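So in February I finally got to the open day at Dindale, where the Zikby people have a hall full of robots having a go at ordinary chores. I'd paid my deposit on the coach months ago, and I was 24 minutes late because I walked to the wrong gate (the one by the tyre place, don't do that!).

My question all morning was the same one my sister asks me: can any of these things tidy up after us yet? Shenoy had a big floor-scrubbing machine that everyone was queuing for, but I spent far longer at the smaller cells, watching the shop-type jobs, fruit and packaging and odds and ends.

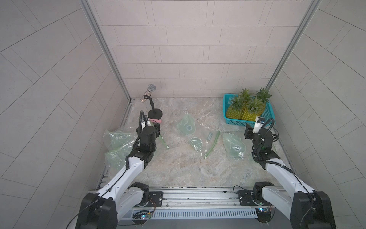
Two arms, a basket of pineapples and plenty of green bags to clear up.

I do like pineapples as a test, they're awkward even for me, all spikes on top. And thin plastic bags are horrible things to pick up, I chase them round the kitchen myself! The chap on the desk reckoned it'd be about 30 years before he'd let one do his weekly shop. I'd have said less, but then I'm an optimist.

Tea was in the Satano tent, good scones, long queue. The coach home left at four and I slept the whole way.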